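Week 4: What a Survey Can and Can't Tell You About What People Eat

Notes for the section. Updated 26/09/2021. Please read before you come, along with the Calloway chapter in the packet.

Last week we ended on the question Diễm asked at the back of the room, which was whether anybody has ever told a stranger the truth about their lunch. I said I would come back to it. These notes are mostly me coming back to it.

The problem with asking

Most of what gets printed about diet and health rests on people remembering what they ate. The usual tool is the food frequency questionnaire. You get a long list of foods and you tick how often you had each of them over the past year: never, once a month, two or three times a week, and so on. Then somebody turns the ticks into grams, the grams into nutrients, and the nutrients into a headline.

Try it yourself before class. How often did you eat carrots in the last twelve months? Write down a number. Now ask how you got it. If you're like most students I've tried this on, you thought of the kind of person you are ("I like carrots, I suppose, so twice a week") and worked backward from there. That isn't memory. It's a guess about your own character, with a vegetable attached.

There are three separate things going wrong, and papers tend to lump them together as "measurement error" in a sentence near the end.

First, forgetting. Snacks go, cooking oil goes, the second helping goes. Anything eaten standing up goes.

Second, portion size. The form says "one serving" and assumes you share its idea of one. Calloway reports the results of her rice exercise on the second page of the chapter; look at how far apart the highest and lowest bowls are, and remember that every one of those people would tick the same box.

Third, wanting to look good. People shave the beer and pad the salad. This one is nasty because it isn't random. People who have been told to watch their weight under-report more, and those are often the very people the study is about. Random error mostly blurs a result. Error that lines up with the thing you're studying can make a result out of nothing.

I want you to keep that last distinction. It will be on your mind for the rest of the term whether you like it or not.

The Eltora study

Our working case is the Eltora kitchen study, run by Fidelina Chambi and Benedetta Colombo with 751 adults. You have the short version in the packet. The claim that got passed around was that people who cook at home at least four nights a week have "better diets" than people who don't. It was repeated in a supermarket magazine, in a Jollico leaflet for a line of saucepans, and by at least one relative of mine.

Read the methods before the results. I know you won't, so I'll go through some of it.

Cooking was self-reported. There was one question: "In a typical week, on how many evenings do you prepare a meal at home?" No definition of "prepare." Does toast count? Does frozen pizza? Does opening a bag of salad and putting it next to a rotisserie chicken? Chambi and Colombo are careful people and they say in the paper that they left this to the respondent. The leaflet doesn't say so.

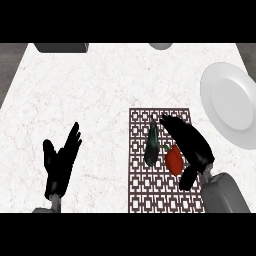 Diet quality was also self-reported, using the same form, on the same afternoon. So a person in the mood to describe herself as an organized, healthy sort of person got to do it twice. If the two answers agree, what have we learned? Possibly something about dinner. Possibly that people are consistent about how they present themselves for the length of one form.

Then there is who cooks. The frequent cooks in the sample were older, had higher incomes, and were more likely to live with another adult. The authors adjusted for income in three bands. I am doubtful about three bands. The top one starts at a comfortable wage and has no ceiling, so it treats a schoolteacher and a surgeon as the same household. Adjusting for a rough version of a thing takes out a rough portion of its effect, and what's left over gets credited to the cooking.

And hours of work weren't asked about at all. Somebody on a late shift four evenings a week can't be home cooking on those evenings. Late shifts have their own link to poor sleep and to whatever the vending machine has in it. Which part of the difference is the stove and which is the shift? The data can't say. To be fair to the authors, they don't pretend it can.

The smaller follow-up

Twenty of the original households agreed to a second stage, with food weighed at home on a kitchen scale for a full week. This is much closer to what we'd want. It's also tiny, and the people who will weigh every potato for a week for no money aren't a random pick of anyone.

Weighing also changes eating. You're less likely to have a third cookie if you must put it on a scale and write it down. Trí Hà, who is taking the Thursday section, did a weighed diary as an undergraduate and admits he stopped eating soup because it was a nuisance to record. Soup vanished from his diet for a week and came back the Monday after. Multiply that by twenty households and you can see why I would be slow to call the weighed record "the truth," though the paper uses it as the yardstick for the questionnaire.

What the follow-up does show is that the questionnaire and the scale disagree, and disagree more for fat and sugar than for bread or milk. I'd trust that finding more than anything in the main study. It got no headline.

So is it all worthless?

Some of you will want to stop there and say nothing can be known. I don't buy that either, and I'll mark it down as lazy if I see it in an essay. Surveys can rank people even when they can't measure them. If the form puts you in the top fifth for fish, you probably do eat more fish than somebody in the bottom fifth, even if the number of grams is nonsense. Biomarkers help in a few cases: nitrogen in urine is a decent check on protein, for example. There's no such check for "cooks at home," and I don't expect one.

A large difference that appears in several studies with different weaknesses deserves some respect. A small difference in one study, found by comparing two columns of the same form, deserves a shrug. The Eltora result is nearer the second. I could be talked out of that, and Benedetta Colombo has tried.

A word on the counterexample

Diễm brought in the Phùng paper, which finds no link at all between home cooking and diet. Before you cheer, apply the same questions. It used a different form, a much younger sample, and it counted lunch. A null result from a weak measure is also weak. If your thermometer is broken, "no fever" isn't good news. I noticed that several of you were a lot tougher on Eltora than on Phùng, and I think that's because Phùng is more fun to agree with.

For next time

Find one claim about food in a newspaper, a package or an ad. Trace it back as far as you can toward a real study. Write a page covering how the eating was measured, who was asked, what else differs between the groups, and what the original authors said compared with what got printed. If the trail goes dead, say where. A dead trail is an acceptable answer and a pretty common one.

Don't use the Eltier breakfast claims. I had a stack of those last year and there's no study at the end of it, just a press release quoting another press release.

Bring the questionnaire from the packet, filled in, including the carrots. We'll swap them without names and see whether we can guess who skips breakfast. Trinity Calloway will join us for the second hour and will take questions about the rice bowls.

Reading: Calloway, chapter 2. Chambi and Colombo, short version, with the appendix. The appendix has the actual wording of the questions and matters more than the discussion section, so if you only have time for one of them you know which.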